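Guest Room Supplies Meeting, Onham House
Minutes, 21st August

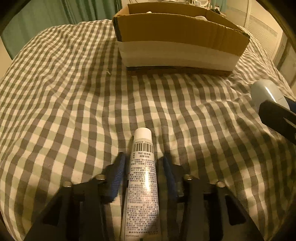 Item 2: white squeeze tube on checkered bedding, barcode below the cap.

Present: R. Albers (chair), F. Ehlers, K. Sachdeva, G. Lindemann (minutes). Apologies: M. Fuchs.

1. Previous minutes. Accepted with one correction: the Kuhlmann invoice was for 246 pillowcases, not 264.

2. Small tubes. Print on the tube is mostly Chinese and includes "20g". KS to obtain an English label text before any are placed in rooms. Tubes to go on the washbasin shelf. FE asked that none be left on beds, as light bedding stains.

3. Bedding. Gingham sets remain in use on the second floor. GL reported 87 sets in stock and 40 due for replacement. Ironing of checkered covers to stop until December. RA dissented.

4. Storage. Linen closet shelf still loose. Carried over.

Actions: KS, label text. GL, quote from Amard for replacement sets. FE, room checklist.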